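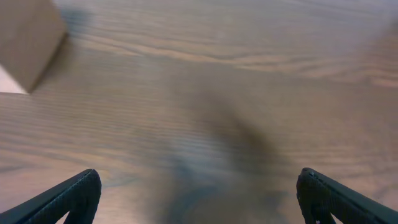
Pre-season gym check, October, with my comments

I did this on Monday evening before the under-16s came in, and I've typed it up more or less as I scribbled it. Anything marked FIX needs doing before the first home game against Clivenik.

1. Backboards and rims
East end: OK. Bolts tight, no wobble when I hung my weight on it (sorry, rim).
West end: FIX. The rim sits a touch low on the left and the padding along the bottom of the board is peeling again. I taped it last year and the tape has given up!

2. Floor
Mostly OK. The Kududo people resealed it over the summer and it grips beautifully, even in my old trainers. One lifted board by the far baseline, near the fire door. FIX, and please keep the warm-up drills off it till then.

3. Wall padding
OK behind both baskets. I'd love it to go another metre each way, as our lot do not know how to slow down, but it passes.

4. Bleachers
Limit is 200 seated and the sign is still up. Row 7 has a loose end cap, which I pushed back on with my thumb. FIX properly.

5. Scorer's table
OK. Solid, no sharp corners, cable for the Latel clock now runs behind it and not across the walkway (hooray).

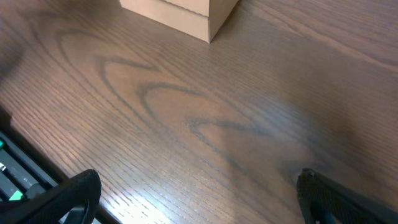 Tabletop and cardboard box.

6. Shot clocks and buzzer
Both clocks OK. Buzzer OK, and so loud I nearly fell off the stepladder.

7. First aid and ice
FIX. Plenty of plasters, no ice packs at all, and one finger splint that has seen things. Defibrillator light is green.

8. Exits and lights
Exits clear, both doors open outwards without a shove. Lights OK apart from one flickering tube over the halfway line. I left it as not urgent, but it drove me mad for 55 minutes so I may change my mind.

9. Balls
Not strictly safety, I know, but two are split at the seam and I've binned them. The rest are pumped up and back on the rack.

I'll go round the FIX items again before the Kiều tournament squad get the hall, and tick them off on the sheet by the kit cupboard.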